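4.2 Where the small stuff lands

I went into the Joscombe visits expecting to write about drawers. Drawers are what everybody talks about when you ask how they keep a kitchen tidy, and Gisela Bauerfeind and I had a whole coding sheet ready for them (it ran to nine rows, and we were very proud of it!). Then we started listening to the tapes and people kept bringing up trays. Keys go on the tray. Mail goes on the tray. One man in his seventies called his "the parking lot," and I loved that so much I borrowed it as a code name.

So we went back to all 136 interview notes and pulled every mention of a tray, a dish or a shallow box. Jamila Wanigasekara did a second pass without seeing mine, and we argued over five passages, mostly about whether a baking sheet counts. We decided it does if it lives on the table.

What struck me most was how much folks cared about the rim. A low edge seems to be enough to tell you where the pile is allowed to stop, and people with rimmed trays talked about "full" in a way that people with placemats never did. Color came up too, though less than I'd guessed. Several people told us a pale tray on a pale table (as in Figure 3) feels calm when there's nothing on it and makes you want to keep it like that. Others said the same look bugs them, as they notice every speck of dust.
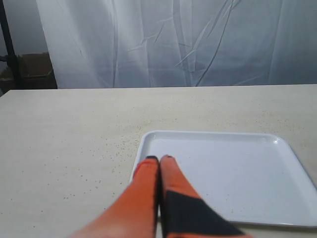 Figure 3. Shallow white tray with a raised rim and rounded corners, empty, on a cream-white tabletop.

I don't want to lean too hard on the color comments. They came up late in the interviews, usually while somebody was making coffee, and Gisela's notes on them are pretty thin.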